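Section 4: Setting Up the Raised Spice Shelf

Welcome back! By now your Nandstead shelf should be standing along the back of the table, and the nice part can begin – filling it. Set aside a quiet quarter of an hour if you can, and bring everything over from the cupboard first so you aren't walking back and forth.

1. Wipe the shelf with a barely damp cloth and let it dry fully.
2. Check that every lid is screwed down tight.
3. Stand your taller jars and bottles in the back row.
4. Put the shorter ones in front, with a finger's width between them.
5. Keep flat packets on the tabletop until you have decided what gets poured into a jar and what stays as it is.
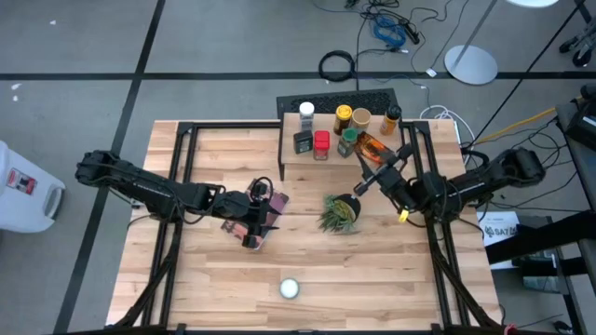
Fig. 4. Jars and bottles on the raised shelf, with a potted succulent on the table.

Note: Colored lids are a real help once you get used to them. Meinir Ruddock, who wrote the first version of this guide, kept red for hot spices and green for dried herbs, and we have never found a better system.

CAUTION: A round glass bottle can roll if it is laid on its side. Stand it upright before you move the shelf, and never load the shelf with more than 47 ounces in all.

6. If you like a plant on the table, give it a saucer, and lift it well away from the jars when you water it – wood and puddles do not get along.

Oiling the wood is covered in Section 5.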